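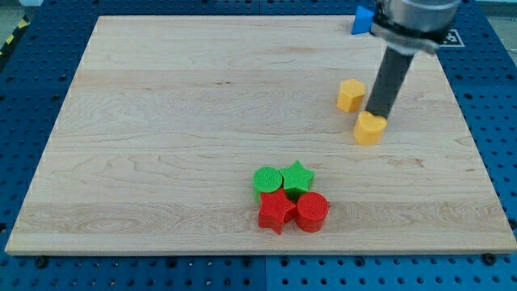

枫木这块板，终于可以拿出来给大家看看了

大家好，又来更新相册了！上一组还是胡桃木的小凳子，翻回去看评论，好几位都在催这块枫木大板，说我从一月就开始念叨，念叨到现在连个木头渣都没见着。好吧，来了来了。这一页就只讲这块板，话会有点多，赶时间的朋友直接看木纹就行，看完可以走，我不生气。

先交代一下，板子是替 Vaughn Dunleavy 做的，他在 Umside 租了间带大窗户的屋子，想要一张能吃饭、能铺图纸、偶尔还能揉面的桌子。他给我的要求只有一句："颜色浅一点，别太花。"浅是真浅，花不花嘛……下面慢慢说。

【颜色】
浅奶油色，往蜂蜜色那边走一点点。我特别喜欢枫木没上油时的这个调子，很干净，又不会白得发冷。上了油以后会黄一些，这个我提前跟 Vaughn 打过招呼，还寄了一小块边角料给他，一半上了油，一半留着，让他放在窗台上自己比。他回我说两边都好看。（这种回答对我毫无帮助，谢谢。）

【那一带波浪纹】
我最得意的就是这里！靠下半边有一条横着走的波浪纹，比别处明显得多，中间还带几处打旋的深色细纹，站在不同的位置看，纹路像是会动。选料的时候我在 Benavides 的木料堆前面蹲了一下午，腿都麻了，老板给我搬了个马扎，后来干脆把灯也给我挪过来了。挑到这几条的时候我是真的叫出声来，旁边有位买松木的大叔回头看了我一眼。

Vaughn 说别太花，我犹豫过要不要把这几条换掉，换成最平淡的直纹。摆了两种给他选，他看了半天，指着有波浪的那组说："这个不算花，这个算好看。"行，你是客户，你说了算，何况我心里早就偏向这边了。

【拼缝】
板子是一条一条拼起来的，顺着长边有几道平行的缝，淡淡的，得凑近了找。拼之前每条料的边都重新刨过，两两对着灯看，透光就返工。有一条我返了三次，气得把它放到墙角晾了一晚上，第二天早上心平气和地再刨，一次就好了。木头和人一样，需要冷静（冷静的那个主要是我）。

胶是老牌子 Flimness，我用惯了，开放时间比较宽裕，一个人手忙脚乱也来得及。涂胶那天 Tavion Hutchins 过来搭了把手，他负责刷，我负责摆和上夹子。他刷胶刷得像刷墙，特别大方，挤出来的胶我铲了好久。不过话说回来，缝里没有缺胶的地方，功劳得算他一半。

【尺寸】
总有人问，一次写清楚：长1257毫米，宽828毫米，厚52毫米。厚度比一般的小桌面要足，前面那条边看着就很有分量，光打在上面是细细亮亮的一道，我每次走过去都要摸一把。Vaughn 本来想再薄一点，我劝他留着，以后想重新刨面也有余地，而且他家那个揉面的力气我是见识过的，薄板子会在那儿跳舞。

【蓝色台面】
眼尖的朋友又要问台子了。对，就是蓝色的、布满圆孔的那种，孔是整整齐齐的一格一格，模块拼起来的，板子往上一放颜色特别衬，浅木头配蓝底，我自己看着都觉得像杂志封面。靠前边那两颗深色的螺栓也常有人问，这种孔板的好处就在这儿，哪里需要挡一下，就往哪个孔里装，换个尺寸的板子再挪，很省心。我以前用的是旧门板改的台子，挡块全靠木螺丝拧，拧到最后门板像被虫蛀过，Tavion 管它叫奶酪。

对了，台面上的木粉一定要勤吸，孔里特别能藏东西。我丢过一颗垫片，找了半天，最后是吸尘器吸出来的，听到"咔啦"一声我还以为机器坏了。

【砂光，碎碎念部分】
枫木砂起来真不算省事。它硬，颜色又浅，前一道留下的划痕到后一道会冷不丁冒出来，尤其是波浪纹那一带，顺着这边看是光的，换个方向又有了。我的办法比较笨：用铅笔在整块板上轻轻画满斜线，砂到线全没了再换下一号，每换一号都把粉擦干净，再斜着打一盏灯过去看。中间那几号千万别偷懒，我偷过，后来又从头来了一遍，那天晚饭是九点多吃的。

边角我只想倒一个很小的圆，手摸上去不硌就行。Tavion 觉得可以再圆一点，我们为这个争了一顿饭的工夫，最后问 Vaughn，他说都好看。（又来了。）

【花了多少钱】
木料2811块，这是挑过纹的价，直纹料会便宜不少。胶和砂纸之类的没单独记，反正砂纸永远比我以为的费。打算用的油是 Prurketti 的硬蜡油，哑光的那款，我在边角料上试过两遍，摸着还是木头的手感，没有那种塑料膜的感觉，揉面的话面粉擦起来也方便。

【桌腿】
还没定！我想用同样的枫木做直腿，Vaughn 最近又迷上了黑色的铁架子，发了一堆图给我，其中有一个长得很像健身房的哑铃架。大家帮忙投个票吧，评论区写"木"或者"铁"就行，我会原样转给他看。写"都好看"的我要拉黑了啊，开玩笑的。

几个常被问到的，顺手一起回了：这种纹的料我手上没有多的，剩下的几小条要留着给自己做个刀架；可以接类似的板子，但是排期要等，着急用的朋友别找我；边角料不卖，不过要是住在附近，带个袋子来拿就好，最好下午四点以后，上午机器响着我听不见敲门。

上油那天我会再开一页，到时候波浪纹肯定更明显，我已经等不及了！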